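Millalstead House — Shared Washroom Fittings
Inspection checklist with comments

Checklist ref: 2109
Date of inspection: 2023-07-23
Inspected by: Daichi Ishida
Reviewed by: Perrine Lacroix
Area: second floor, washroom 9
Status: open, two actions outstanding

Scope
Removable and fixed fittings inside the shower enclosure. Plumbing and electrical items are on separate sheets. Corner caddies are taken off the wall and checked on a table, then refitted or held back.

Section A — Enclosure

A1. Tray free of cracks and movement underfoot
Pass.

A2. Sealant continuous at tray and wall joints
Fail. Gap of 9 mm at the rear left corner. Rake out and reseal before the shower is used again. Previous sealant was Culleo white; same product to be used.

A3. Tiles sound when tapped
Pass. One tile below the valve is slightly dull. Recheck in September.

A4. Door closes without force, hinges tight
Pass after adjustment. Lower hinge screw was a quarter turn loose.

A5. Grab rail firm under load
Pass.

Section B — Corner caddy

B1. Hanging points intact
Pass. Hole in the taller back tab is to be checked for elongation at every visit. Replace the caddy if the screw head can pull through.

B2. Drainage slots clear
Pass. Check the base and the curved front wall separately. Soap residue tends to collect where the two meet.

B3. Coating sound, no bare metal or bubbling
Pass. Run a gloved finger along the rim and the inside of each slot. Any rust staining on the tile behind is recorded under A3, even if the caddy itself looks clean.

B4. Edges free of burrs
Pass. No snagging on a cotton cloth.

B5. Wall plugs and screws
Fail. Upper plug turns in the hole. Replace with a Gralteck 6 mm nylon plug and stainless screw. Caddy not to be refitted until this is done.

Section C — Cleaning materials

C1. Correct scourer for the surface
Comment. Steel wool is for the tray waste grating only. It must not be used on the caddy, the door or the chrome. A soft cloth and Moulin descaler, diluted as on the bottle, are enough for coated metal.

C2. Scourers free of broken strands
Check before each use and discard if shedding. Loose strands left in a tray will rust and mark it.

C3. Chemicals labelled and stored upright
Pass.

Actions
286 — Reseal rear left corner (A2). Owner: D. Ishida.
287 — Replace upper wall plug and refit caddy (B5). Owner: D. Ishida.

Reviewer's comments (P. Lacroix)
A2 agreed. Keep the shower locked off while the sealant cures — the notice alone was ignored last time. For B5, try the new plug by hand before hanging anything on it. B3 wording is acceptable, but please note which side of the caddy was examined first, as the form for washroom 8 was unclear on this.
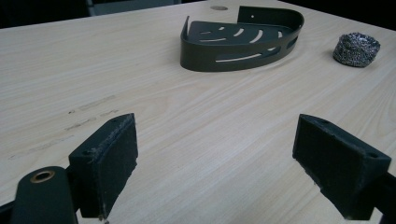
Items B and C: corner caddy and steel wool scourer on the table.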